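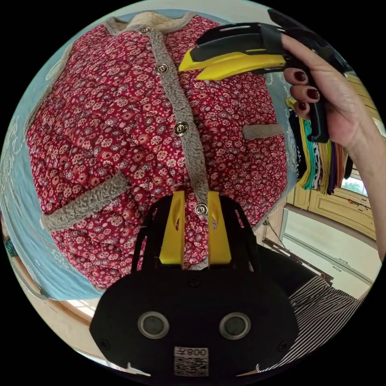 Arsalan Khokhar nos escribió en noviembre que el chaleco acolchado se guarda siempre abrochado, porque suelto se deforma el cuello, y que él lleva años haciéndolo así. Le hicimos caso a medias: abrochamos los botones de arriba y dejamos libre el último, que es el que más tira de la tela al doblar.

Con el frío vuelven las prendas gruesas y en el taller de ropa de Canemport hemos dedicado la sesión de las 8 a doblarlas. Se trabaja sobre la cama, con la colcha estirada. Primero se alisa el delantero con la palma, sin apretar el relleno. Luego se llevan los lados hacia dentro y se dobla una sola vez a lo largo. El borde de pelo queda por fuera - si queda dentro, se aplasta y hay que cepillarlo. 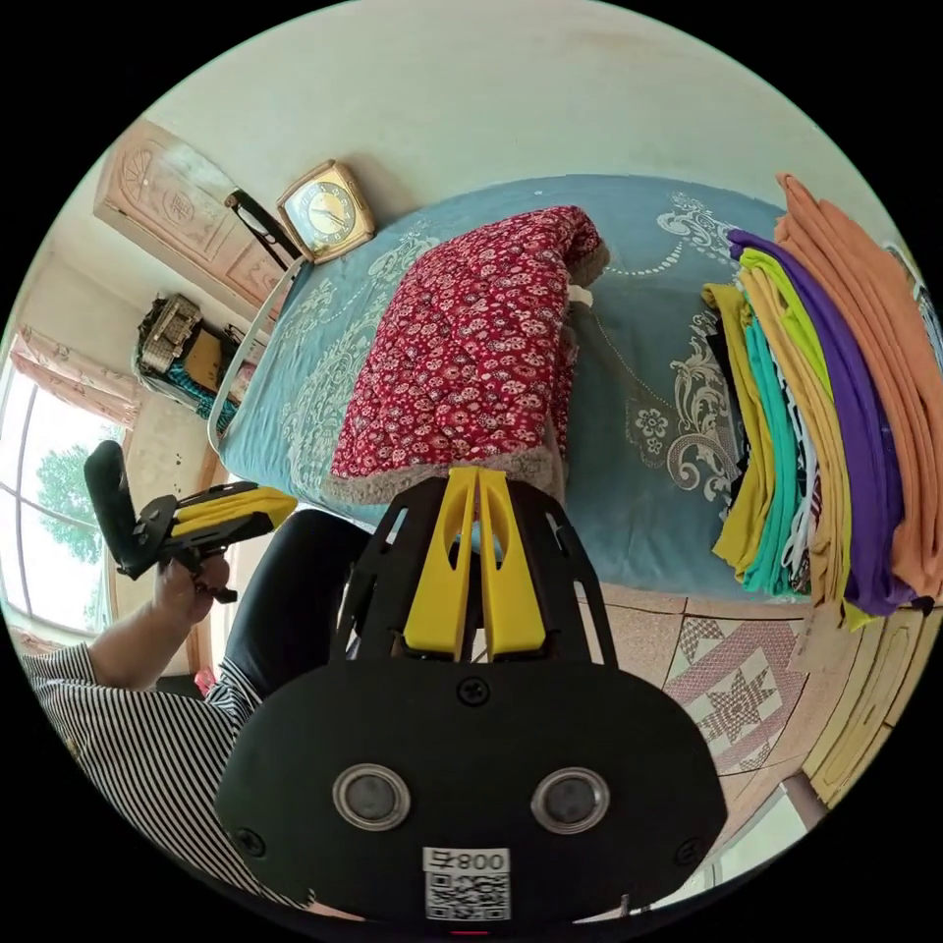

Foto: Daniyal Khattak / Boletín Kirka

La ropa fina va en pila aparte, por colores o por uso, como prefiera cada cual. Lo acolchado no debe ir debajo de nada. En el armario le corresponde el estante alto, y si no hay sitio, una bolsa de tela holgada. Las de vacío no las recomendamos para más de 7 semanas.
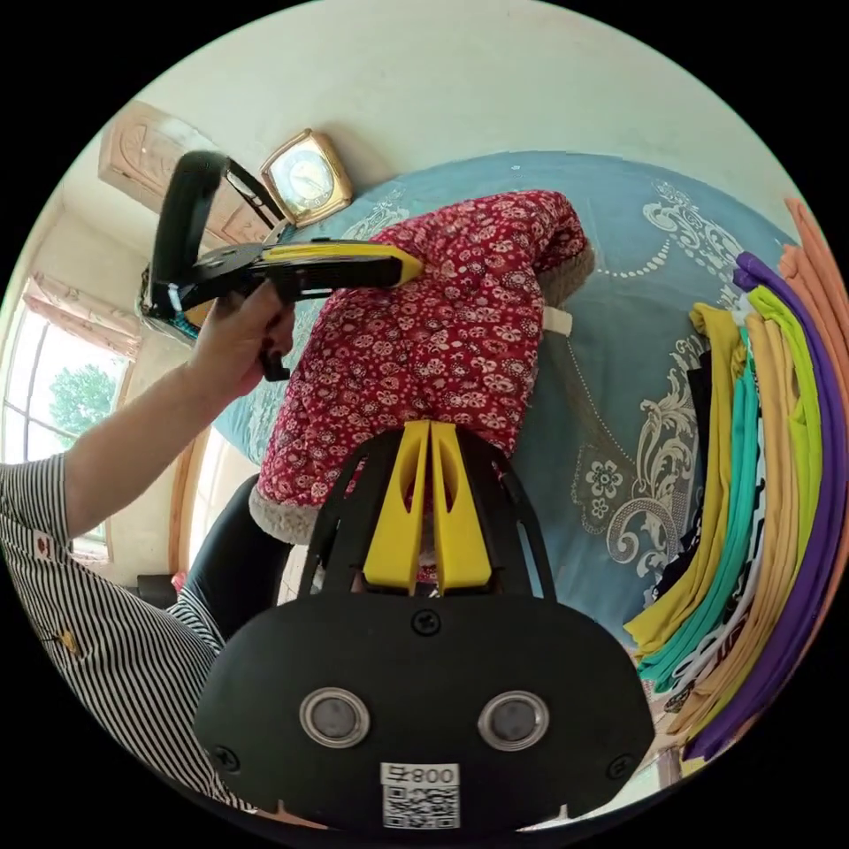
¿Hay que lavar la prenda antes de guardarla?
Conviene hacerlo si se ha usado esa temporada, con agua fría y secado en plano durante 24 horas. Si está limpia, basta con airearla una tarde.

La hoja con los pasos se puede recoger en el local de la calle Dronilthorpe. Quedan casi 236 copias.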